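13th October

Blocks on the maple board, and too much tea.
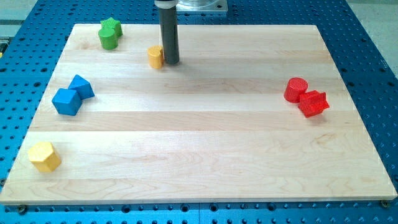
What do I want from a board like this one? I want it flat, pale and quiet, so that the small colored blocks are easy to see and the eye doesn't get tired before lunch.

I wrote that question in the back of my notebook in the first week, when I still believed we would paint the wood gray. Now I am glad that we left it as it was. The maple has a color between cream and honey, and the grain goes in swirls that I like to follow with my eyes when I should be working. Yellow is the only color which gives me some worry on it. Green and blue stand out well, but the little yellow cylinder is a bit too friendly with the wood, and in the late afternoon light I must look twice. Jolien says I need glasses. Maybe she is right, but I will first ask for a better lamp.

The board came from Van Wijk in Clivstead. I remember that I was nervous to telephone them, because the man speaks fast and I mixed up "plank" and "blank" two times. He was kind about it. The board cost 274, and the delivery to Trotby was included, which I had not expected. He told me to keep it away from the radiator and to wipe it with a cloth that is only a little damp. I do this every evening. It is a nice small job to end the day with, and my hands smell of wood after.

Today was a day of pushing. The small yellow block, from one side, again and again, and after each push I write in the notebook where it has stopped. In the morning I did this slowly and with good handwriting. After lunch the handwriting became worse. The side of this block has a kind of ribs, and I have a theory that it makes a difference which part of the side is touched, but Jolien does not believe it and I have no proof yet. We made a bet. If I am right she bakes the almond cake, and if she is right I must clean the coffee machine for the whole of October, also the days that are already gone, so I don't understand how she wants to count that.

The green star is still my favorite. It has no good place in the storage box, the points always catch on the cloth, and I have to put it in last. The round green one gives no trouble at all. I keep them beside each other on the board, the star behind, and I think they look like two people waiting for a bus. The blue ones I keep more down on the left side.

I also looked at the Skedach catalog in my break. They sell a set of wooden shapes in a linen bag, up to 98 pieces, and I would like to have it very much, but I can't explain to anybody why we need so many. I wrote it on the wish list anyway, under the new lamp. Jolien wrote next to it "for who?" with a smiling face.

In the evening I wiped the board, with the grain, as the man from Van Wijk told me. There is a small mark in my notebook from the tea, exactly over the results from before lunch, but I can still read them. Tomorrow I begin with the blue ones. I must not forget to buy milk and to return the big umbrella to Jolien.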